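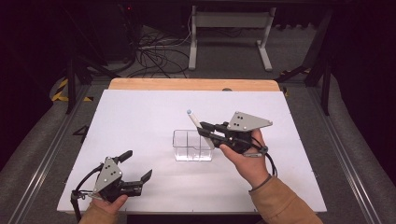
Figure 1. Work at the demonstration table: one hand-held gripper open, the other holding a white pen-shaped stick above a clear divided box.

Automation at the Workplace, Unit 4
Demonstration work and what it changes in the job
Handout prepared by Carola Hellwig. Please read before the seminar and bring your notes on the questions at the end.

1. Where we are in the course

In the first three units we spoke about machines which replace a movement of the worker: the conveyor, the screwdriver on a balance arm, the packing robot behind its fence. In this unit the relation is different. The worker does the task with a tool that is shaped like the hand of the robot, and the recorded movements are later used to train the robot. In the literature you will find several names for this. We will say "demonstration work", and the person who does it is a "demonstrator".

Our case is the company Zamfir, which packs small goods for other companies. Its main hall is in Sulov. Two years ago the management bought a robot system called Humau, and since last February a part of the staff has been moved from the packing line to the demonstration tables. The information below comes from my interviews and from the internal report of Sharada Poojary, who was responsible for the change.

2. The task

Look again at Figure 1. The person holds one gripper in each hand and does not touch the stick with the fingers. All contact with the object goes through the two black fingers of the tool. A person with free hands would put such a stick into a box without thinking. With the gripper, one must think about the angle of the wrist, about where to close on the stick and about what the second hand is doing in the meantime. The cables also have a weight, and several workers mentioned it to me before I asked.

One complete recording, from start to end of a task, is called an episode. At Zamfir the target is 101 accepted episodes for a shift. An episode is rejected when the object falls, when the movement stops for too long, or when the demonstrator leaves the working area. For the first product family the company collected 2367 accepted episodes before the robot was tested.

3. What changed for the workers

3.1 Skill
On the line, a good packer was a fast packer. At the table, speed is only a part of it. The movements should be smooth and should resemble each other, but they should not be identical, as the robot must also learn small variations. Costel Cârstea, a packer for many years, told me: "In the beginning they rejected my work the whole morning. I was too quick. I had to learn my own job again, slowly." After three weeks he was training the others.

Note that this skill had no name in the wage table. The demonstrators were paid as packers until the end of the first year. Now there is a separate grade, one step higher.

3.2 The body
Standing time became shorter, and lifting almost disappeared. On the other side, there were more complaints about the thumb and the forearm. The company first answered with a poster about stretching, which had little effect. Later a rotation was agreed: fifty minutes at the table, then ten minutes of labeling or checking. Compare this with the rotation plan from Lerna in Unit 2.

3.3 Control and data
On the line, the foreman counted boxes. At the table, every movement is stored. The workers asked two questions in the first meeting: who can see the recordings, and can they be used for judging a single person? The written agreement says that recordings are kept without names after 1000 hours of collected material, and that the rejection rate is discussed only per team. Tudor Toma, who represented the workers, considers the second point the more important one. I share his opinion, but you should form yours.

3.4 The future of the job
This is the most difficult part. A demonstrator helps to build the system which may later do the packing. Some workers spoke about it openly, others preferred to change the subject. Ovidiu Mihăilă from the planning department says that every new product needs new demonstrations, so the work will continue. This may be correct, but it does not tell us how many people it will need. The company has promised no dismissals for two years. Each demonstrator also received a single payment of 800 euros when the first product family was finished. In the interviews the payment was called "fair", "a joke" and "better than nothing".

4. Terms to know

Demonstrator: worker who performs a task so that it can be recorded for a robot.
Episode: one recording of a complete task.
Rejection rate: share of episodes which are not accepted.
Task rotation: planned change between different activities in one shift.

5. Questions for the seminar

Is demonstration work closer to production or to training? Give arguments from section 3.1.
Who should own the recorded movements of a worker?
Would you pay once, per episode, or by a higher wage? Think also of what each solution does to the quality of the recordings.
Write half a page on one workplace you know where a similar change would be possible.

Reading for next time: the report of Poojary, chapters 2 and 5. Chapter 3 is technical and can be left out.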